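The Slowest Bartender in Loma
An afternoon at the Brostance open house, where two arms are learning to clear a table
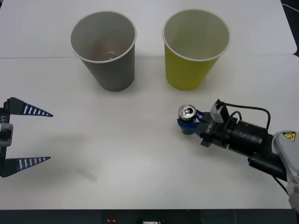 It would go faster if they let the kid do it, according to a woman in the second row, and the kid in question, who looked to be six and had been told twice not to touch the rope, plainly agreed. People laughed. One of the engineers laughed too, in the way you laugh at a joke you have heard at every open house since the first one.

Brostance holds these afternoons every November in a former carpet warehouse at the flat end of Loma, between a tire shop and a place that sells hot tubs. You sign a form, you get a sticker, and you are handed a coffee in a paper cup. The form is two pages long and asks you to confirm that you will not lean. It does not say on what. I signed it and spent the next three hours standing very straight.

The company has 21 employees and, as far as I could tell, 200 folding chairs. Most of the chairs were full by two o'clock. Loma is not a town with a lot of competing entertainment in November, and word had gotten around that there would be robots and also sheet cake.

The main attraction was the table. Two arms reach in over it from opposite sides, each with a pair of blue fingers, and the job that afternoon was drinks: paper cups and an aluminum can. Pick things up, put them where they belong, hand off from one side to the other if need be. It is a job most of us do with a phone in the other hand. The arms do it with the concentration of a man carrying his mother-in-law's soup tureen.

The can was open as the right arm held it, which the engineers seemed to consider a point of pride. A sealed can is a brick, one of them told us. You can squeeze it all day. An open one gives, and the fingers have to hold on without turning it into a souvenir. The left arm, meanwhile, waited with its fingers spread wide, like somebody who has been told they're about to be passed a baby.

We waited with it. An arm would travel a few inches, stop, appear to reconsider its life, and travel a few more. I found I was holding my breath, and then that the man next to me was holding his, and we both let go at the same moment and pretended we hadn't.

The program running all this is called Pathak, and I asked three different people why and got three different answers, one of which involved a hiking trip. Pathak learns by being shown. Someone steers the arms through the job by hand, over and over, and the software studies the recordings until it can make a stab at the thing itself. The steering is done from a stool in the corner, and the people who do it have developed a way of sitting that I recognized from long-haul truckers. One of them told me she has started clearing her own kitchen table in the approved order. Her husband has asked her to stop.

What surprised me was how much of the conversation was about paper cups. I had come prepared to hear about the future of labor, and I had some questions written down. Instead I got most of an hour on rims. A cup has a rolled rim, which is strong, and a wall, which is not, and it weighs so little when it's empty that a finger brushing past can send it across the table. With something in it, it behaves like a different object. The arm has to work out which kind it's dealing with, and it has to do so before the coffee is in somebody's lap. The engineer explaining this was using his own cup to demonstrate, and he did in fact get some on his sleeve.

Down the hall was a second demonstration, called Kivavness, which is a name I had to ask them to spell. It is a cart. It follows you around at a polite distance and carries things. In the morning it had followed a visitor into the restroom, and it had since been given a strip of yellow tape on the floor that it was supposed to respect. By the time I got there it was parked against the wall with a handwritten sign reading RESTING. Children were petting it.

Back at the table, the crowd had thinned to the serious cases. There was a retired machinist who wanted to know about backlash in the joints and would not be put off with a brochure. There was a couple who own a diner out on the county road and were doing arithmetic on a napkin. They asked what it would cost to have one of these bus tables on a Sunday morning. The answer came wrapped in so many conditions that the wife put her pen away halfway through. They were good sports about it. He said he'd take one if it could also deal with his brother.

I asked an engineer if he minded, putting in a year's work so that strangers could watch it be outdone by a first grader. He thought about this longer than I expected. He said the first grader had also had six years of practice, full time, with two adults following her around, and that she still spilled. Then he excused himself to go look at a cable.

There was no grand finale, at least none I saw. Runs began and ended without ceremony, somebody reset the table, somebody else wrote a number on a clipboard, and the arms started over. I stayed for one more, and then for one more after that — it has a pull, like watching a parallel parking job from a café window. You want so badly for them to get it in.

The sheet cake was served at four by two members of the accounting department, by hand. It had the company's name on it in blue icing, and I was given the piece with the B.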